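Section 6: Fitting the Endelham ceiling fan in a tiled ceiling

This section covers fitting the Dola and Dvorak fans to a ceiling made up of square tiles. If your ceiling is plasterboard or solid timber, go back to section 3. The steps for wiring are in section 7 and should not be started until the bracket has been fixed and tested.

Clear furniture from the area under the fan before you start.
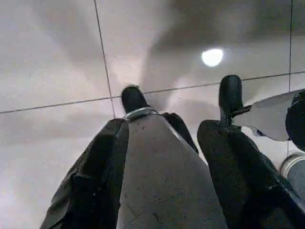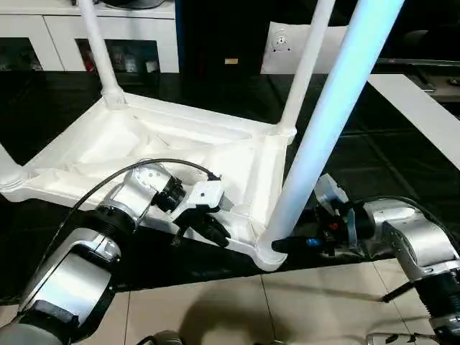 Before you begin

Check that you have the bracket, the down rod, the canopy, the safety cable and the bag of fixings marked B. Bag A is for timber joists and is not used in this section. The Flenness wall control is packed separately, under the foam tray.

You will also need a drill, a spirit level, a tape measure, a pencil and a stepladder tall enough for you to reach the ceiling without standing on the top step.

CAUTION: Switch off the power at the consumer unit, not just at the wall switch. Check that the circuit is dead before touching any wires.

CAUTION: Ceiling tiles will not hold the weight of a fan. The bracket must be fixed to the structure above them.

Choosing the position

1. Measure the room and mark the spot where you want the fan. The blade tips must be at least 60 cm from any wall, beam or tall cupboard.

2. Check that the lowest point of the blades will be at least 2.3 m above the floor. With the standard down rod, the blades hang 175 mm below the ceiling. The long rod is sold separately.

3. If the spot falls on a join between tiles, move it to the middle of the nearest tile. The canopy covers a hole up to 113 mm across and sits better on a flat surface.

4. Keep the fan well away from ceiling lights. A light above the blades will flicker when the fan is running, and many people find this tiring to sit under.

Fixing the bracket

5. Find out what is above the tile. If the tiles are stuck to a solid ceiling, go to step 6. If they rest in a hanging grid, stop and ask a builder to fit a cross support between the joists.

6. Hold the bracket in place and mark the screw holes. Mark the cable hole as well.

7. Drill the holes slowly. Tiles chip easily, and a strip of masking tape over each mark will help to keep the edges clean. Wear goggles -- dust from old tiles gets everywhere.

CAUTION: If the tiles are old and you do not know what they are made of, do not drill or break them. Have them tested first.

8. Push the plugs from bag B through the tile and into the solid ceiling behind. The collar of each plug should be flush with the tile.

9. Fix the bracket with the screws supplied. Tighten each one a little at a time, working from corner to corner. Stop as soon as the bracket is firm. Going further may crack the tile.

10. Check the bracket with the spirit level. Use the thin washers from bag B to correct any slope.

11. Fix the safety cable to its own screw, clear of the bracket. Do not share a screw between the two.

Testing the bracket

12. Pull down firmly on the bracket with both hands. There should be no movement at all. If it shifts, take it down and start again in a new position. Do not reuse the old holes.

NOTE: The Dvorak is heavier than the Dola and has a second safety cable. Both must be fitted.

Go on to section 7.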